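Fudodholm Packing Hall — Resin Floor Inspection Checklist, With Comments
Filled in and commented by Indira Salian
Round: November, second walk, started 6:15 a.m.

Good morning, everybody, and thank you for leaving the aisles clear last night. I know the checklist on its own is a bit dry, so as usual I have written my comments under each item, and I'm afraid they have grown longer than last time. If you only have a minute, look for the items marked OPEN.

The floor is the Andinau two-coat resin with the broadcast top layer, 640 square yards in the main hall, plus the older Mösli coating in the loading bay and the wash area.

1. Surface free of standing water, oil and loose grit
Result: OK, with one remark
Comment: The main hall was lovely this morning. By the stretch wrapper I picked up a fair handful of grit and a few staples, and those are what scratch the topcoat once a pallet jack wheel gets hold of them. Please run the dust mop there at the end of the late shift as well as at noon. It takes two minutes and I will be so grateful!

2. Slip resistance in marked walkways
Result: OK
Comment: I did the pendulum test in the usual spots, with a water-wetted surface, and everything came in over our house limit of 40. The lowest reading was by the washroom door, where everyone turns the same corner all day long, and it has come down a little from the spring. We have time, but I would like to see that corner get a fresh broadcast coat with the next batch of repairs so we don't end up doing it in a rush.

3. Cracks, blisters and delamination
Result: OPEN
Comment: Two blisters near column C4, both about the size of a quarter. I tapped around them with the brass rod and it sounds hollow a hand's width further toward the dock. My guess is moisture coming up from the slab, but a guess is all it is until we have a reading. I have put yellow tape around the area. Please leave the tape alone, and please don't pop the blisters, tempting as it may be. Itow will come to cut out a sample and measure the slab.

4. Movement joints and joint filler
Result: OPEN
Comment: The filler in the joint between the hall and the loading bay has pulled away on one side for a length of some 100 inches. No chipped edges so far, so this is still a small job. Forklift drivers, if you could cross that joint straight on and slowly, you would be doing the edges a real kindness. The other joints are full, flexible and well bonded.

5. Level difference between floor systems
Result: OK
Comment: I laid the straightedge across the Andinau and the Mösli at all the transitions. The ramped strip by the wash area is holding up well, considering how much abuse it gets from the bin wheels. I could feel no lip with my boot, and my boot is quite fussy.

6. Coving at walls and machine plinths
Result: OK after repair
Comment: The cove behind the labeling line was chipped at the last walk and has since been patched. The color match is so-so, but the seal is sound and the hose-down water stays where it should. Thank you for moving the cabinet, which I know was a nuisance.

7. Static-dissipative area, test room
Result: OK
Comment: Resistance to ground was within limits at every point, and the copper leads are tight. The door mat had been swapped for an ordinary one, so I put the proper mat back. The ordinary one is in the hall closet if somebody is missing it.
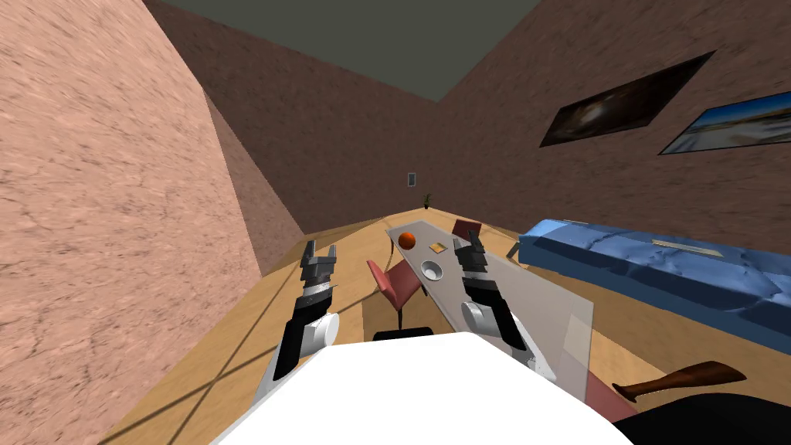

Two arms with grippers raised, the right one just above the long gray table.

8. Point loads and racking feet
Result: OK, with one remark
Comment: All the racking feet have their spreader plates. No foot should stand on bare resin with more than 2,000 pounds over it, and I found one temporary stand in the bay that comes closer to that than I like. I asked the early crew to slide a plate under it before it gets loaded again. Spare plates are on the bottom shelf by the charging station.

9. Line markings and walkway colors
Result: OK
Comment: Worn at the dock doors but readable from both directions. The pedestrian crossing could do with new paint — I would hold off until the joint in item 4 is finished, or we will be painting it twice.

10. Drains and falls in the wash area
Result: OK
Comment: I poured a bucket at each corner and it all ran to the drain without a puddle. The grate was seated properly and all its screws were in. One corner was slower than the rest, and after I cleared out some label backing it ran fine.

11. Cleaning products
Result: OPEN
Comment: There is a jug of solvent degreaser in the cleaning cabinet that isn't on our approved list. It will dull the topcoat and may soften it if it sits. I have moved it to the locked cabinet for now. If you have a stain that the regular cleaner won't lift, come and find me and we will try something on a test patch first.

Still open after this walk
Item 3, blisters at C4: Itow to sample, tape stays up
Item 4, joint filler: cut out and refill during the next quiet shift
Item 11, degreaser: return to supplier, relabel the shelf

Next walk: same route, starting from the dock end. Please have the pallets off the C row by 6 a.m.

Indira Salian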